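Tips for getting washday clothes to the bus on time

If you rely on the number 7 into Besham as I do, you'll know that a morning can come undone over one damp shirt. I put my work things on before supper, so they're ready to fold by bedtime.
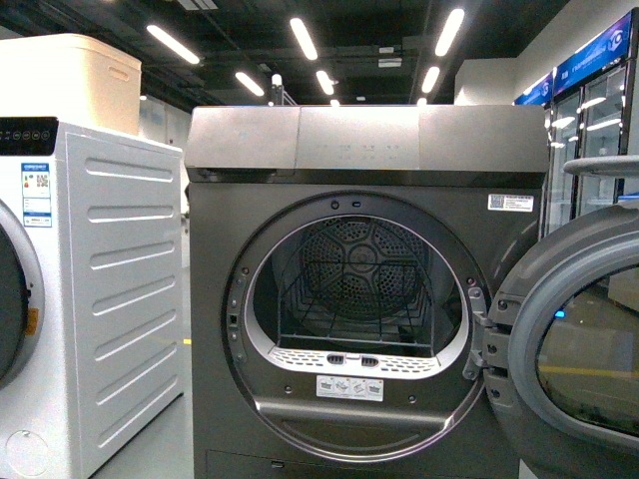 Door wide open between loads, to let the drum air.

Keep your bus pass out of the wash! Mine lives on a hook by the door, along with the winter timetable, and I check every pocket before anything goes in.
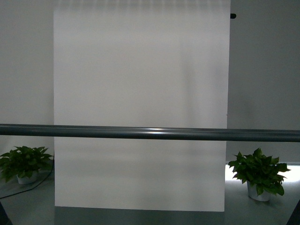

Timetables change in November, so copy out the new times in large, dark letters and bin the old leaflet. A plain white surface like this one is lovely for sticking them up on, as nothing fights with the print. I put the Morgan Road stop at the top, and the last bus home underneath.

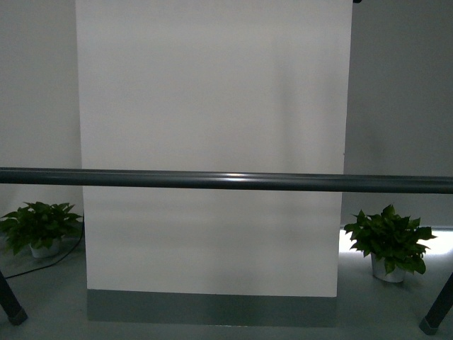

Leave a little space below it for diversions, and pencil those in, bless them, they never last. Allow 5 minutes extra for the walk if it's wet.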